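Why I've Gone Off Bonus Rounds

I used to be the sort of player who sat through an hour of dull spins just to see the bonus round. You know the feeling. Two scatters land, the third reel slows right down, the music goes up a notch, and you lean towards the screen as if that might help. I loved it. I'd pick a slot purely on how fancy its feature looked in the help pages.

I've changed my mind, and it was a game called Duswood that did it. Duswood is a forest slot with owls and lanterns and a mushroom that winks at you, and it has a feature where you follow a path through the trees and pick up prizes. Lovely to look at. I played it on and off through February, small stakes, a cup of tea at my elbow, and I kept a note of how often I got into the woods. Twice. Two visits in a whole month of evenings! The better one paid 18 times my stake, and I'd spent a good deal more than that getting there.

Now, I'm not saying the game was unfair. Slots are random and a month of one person's spins proves nothing at all. What bothered me was how I'd been playing it. I hadn't been enjoying the spins in between – I'd been putting up with them. The lines that paid three coins, the odd decent run of owls, all of it felt like waiting in a corridor for someone to open a door.

The corridor is where the game lives, though. If you added up the minutes, nearly all of your time on a slot goes on ordinary spins, and I think we've let designers get lazy about them. So much of the budget seems to go on the bit you hardly ever see. The base game gets ten card symbols and a bit of glitter, and off you go.

Compare that with Lurov, which is about as plain as they come. Three reels, one line, bells and plums and a wild that doubles your win. No path, no mushroom, no cut scene. I put it on expecting to be bored in five minutes and ended up playing until my tea went cold. Every spin is the whole game, start to finish, and you know straight away how you've done. When the wild drops in next to two bells you get a proper little jolt, and then it's over and you can decide whether you fancy another.

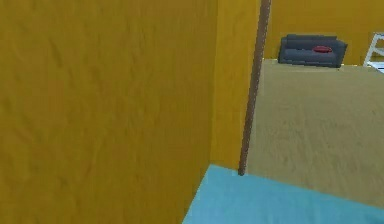 What about the big 3D ones?

I can hear the objection already, because I've made it myself in the past. Some people want a bit of a show for their money, and why shouldn't they? Gkikas is the one everybody brings up. It has a bonus that takes you round a village collecting keys, and it's really well made, with tidy animation and music that doesn't drive you up the wall. I've got nothing against it. If you treat it as a little cartoon that you pay to watch now and then, fair enough.

My grumble is with the cost of the ticket. The feature has to be paid for out of the same pot as everything else, so a game that saves up its best prizes for the bonus will usually be stingier the rest of the time. Plenty of players never look at it that way (I certainly didn't). They just feel a bit flat after twenty minutes and raise the stake to hurry things along. I did that on Duswood more than once and I'm not proud of it.

And then there's buying your way in. Diltent lets you skip the wait altogether and go straight to the free spins for 38 times your stake. I tried it once, at the lowest stake going, and felt daft before the first reel had stopped. All the build-up had gone, and it was the build-up I'd liked in the first place. Without it I was simply making one large bet with a lot of fireworks on top.

What I'd like instead

Give me a base game with something going on in it. A wild that stays put for a spin, perhaps, or a small side prize that turns up often enough to be part of the furniture. Put the paytable where I can see it without opening a menu. And tell me roughly how often the bonus comes round, in plain English, on the first screen. I'd still play a game with a rare feature if I knew that going in.

These days I set myself a limit, play my three reels, and switch off when it's gone. If a bonus turns up, smashing. I've stopped leaning towards the screen for it.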